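The Shirt

By Ingrid Gallagher

Tana had written 248 on the whiteboard in October and underlined it. That was how many shirts the machine had to fold in a row before Keogh would sign for the next year. By the time the heating came on, the number underneath it was 3.

She took the train out to Brudinora with her lunch in her bag and her mother's voice on the phone.

"Can it do fitted sheets yet?" her mother asked.

"It can't do shirts yet, Mom."

"I thought you said it did shirts."

"It did three. Then it picked up the table cover and folded that."

Her mother had worked thirty-one years at the laundry on Grelidine Street. She could fold a dress shirt without looking at it while arguing with someone across the room. Tana had once asked her to explain how she did it, for work, and had written down every word. The notes came to half a page. Most of it was "and then you turn it."

At the lab people were already in. She hung up her coat and got hold of the grippers, one for each hand. The idea was simple enough. A person did the chore with the grippers, the machine got the recording, and after enough recordings the machine was supposed to know something. They had 819 good ones. Keogh thought the trouble was the number. Tana thought the trouble was that all of them had been made by people who folded badly.

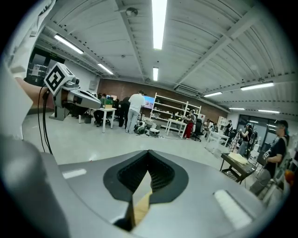
The lab during working hours, with the grippers held up.

She did collars until noon. A collar wants to stand up, and the grippers had two fingers each and no patience. You had to pinch the cloth, lift, and set it down where you meant to. If you dragged it the whole shirt came along. She did one, shook it out, and did it again. Her wrists hurt in a new place.

Keogh came by with his coffee and watched.

"You're slower than last week," he said.

"I'm doing it the way my mother does."

"Is your mother slow?"

"No."

He drank some of the coffee. He was not a bad boss. He had told the investors that a machine would be putting away laundry in ordinary homes within 2 years, and he had said it in a room with a microphone, so now he had to walk around looking like a man who believed it.

"They'll want to see a basket," he said. "Start to finish. Socks too."

"Socks are hard."

"Everyone says shirts are hard."

"Shirts are hard. Socks are a different kind of hard. You have to know which two go together, and half the time one of them is inside out."

He wrote that down, or wrote something down, and left.

In the afternoon they ran the machine on the new recordings. It took the first shirt by the shoulders and laid it flat. It folded one sleeve in, then the other. Then it stopped with the hem pinched in its fingers and stayed there. Someone behind her started to say it had hung. Tana said to wait.

It turned the shirt over. The fold was crooked and one cuff stuck out. It put the shirt on the pile and reached for the next one, and dropped it on the floor, and went on folding where the shirt would have been. It made all the moves very carefully. It patted down the collar.

"One," Keogh said.

Tana erased the 3 and wrote 1.

On the train home she called her mother and told her about it, the part with the turn and then the part with the floor.

"It kept going with nothing there?"

"All the way through."

"I used to do that," her mother said. "End of a double shift. You'd look down and your hands were still going."

The train stopped outside the station and sat. Tana asked if she had plans for the morning. Her mother said she had a doctor's appointment at nine and was free after that, and what did people wear to a place like Brudinora.

"Anything," Tana said. "Something with sleeves you can push up."

"Do they pay?"

"I'll ask Keogh."

"Ask him before I get there," her mother said, and went to look for her good shoes.

248 shares
3 comments

Recent stories
The Dishwasher Loader
Night Shift at Grelidine Street
What the Vacuum Found
A Ladder for Mrs. Orr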